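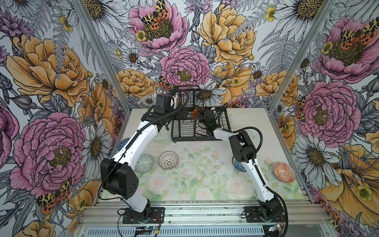
How do you store small bowls so they don't chip? Stand them on their edges in a rack with dividers, one bowl to a gap, and leave them there until you need them.

I know, I know, that sounds like a drying rack, and a drying rack is what I use. I've stacked my little bowls for years and I have the chips to show for it. Patterned ones suffer most, I think, because you spend so long digging for the particular one you want. It's always at the bottom. So you lift four out, put them down in a hurry, knock two together, and there goes a rim.

This all started with a letter from Snædís Eyvindsson, who wrote in after the September issue to ask what to do with her bowls. She has 51 of them (fifty-one!), nearly all from flea markets and no two alike, and she wanted to know if there was any way to keep them out where she could see them without giving up the whole counter. I wrote back with a guess, then felt guilty about guessing, and spent a good part of the month trying things out properly.

A black wire rack was the winner. It doesn't need to be big. Go for a plain rectangle with upright dividers and short feet, so it sits a little off the table and you can get a cloth under it. Push it to the back against the wall, in the middle, and you keep the front of the table free for laying things out. The thin wires more or less disappear, too, which is nice if your tablecloth is already doing a lot. Pink roses and green leaves, blue patterns, a fine black lattice on white, an orange-red bowl with white shapes all over it - I love that kind of muddle, and a fancy rack would have been one thing too many.

A few things I learned on the way:

Spread the bowls out before you load the rack. I used to go straight from sink to slot and ended up with the deep ones jammed at one end.

Deep bowls want two gaps. If a bowl leans on its neighbor, move it along one.

Face them all the same way. I put the insides to the left, as I'm right-handed and my thumb goes over the rim more easily that way. Lefties, flip it.

Don't leave one resting on its side near the edge of the table while you sort the others. I lost a Skumosau saucer like that in my first week, and I'm still sore about it.

Wipe the cloth down first. Crumbs and grit get picked up on the foot of a bowl and then you're scratching the next thing you set it on.

Snædís has since bought 3 racks and keeps the rest of her bowls in a cupboard, swapping them over whenever she gets bored. She tells me the blue ones are having their turn now. I've asked her for a list of her favorite markets and she's promised me one, though she did say she'd be leaving the best one off it.

Next time I'm doing lids. If you have a system for lids, any system at all, please write in, I'm getting desperate over here.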